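Narnach laundry table pictures: read me first

Hi! I put this set together in October, mostly at the folding table, and it's all about clothes before they get folded.

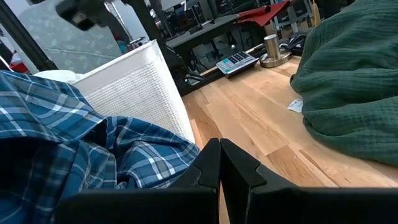 Blue plaid shirt against the white basket, green garment across from it.

I kept the heaps messy on purpose (Dario D'Amico wanted to straighten every collar, sorry Dario!). There are 100 pictures in 2 folders, "heaped" and "folded", and the names match up so you can put a before next to its after. Plaid is the one I'd start with, the checks make it so much easier to follow a fold. The crinkly fabrics are a pain.

Labels are by garment and main color. Afiq Hidayat checked the greens, I did everything else. If you find a sleeve marked as a leg, write to me and I'll fix it.

Still to do: socks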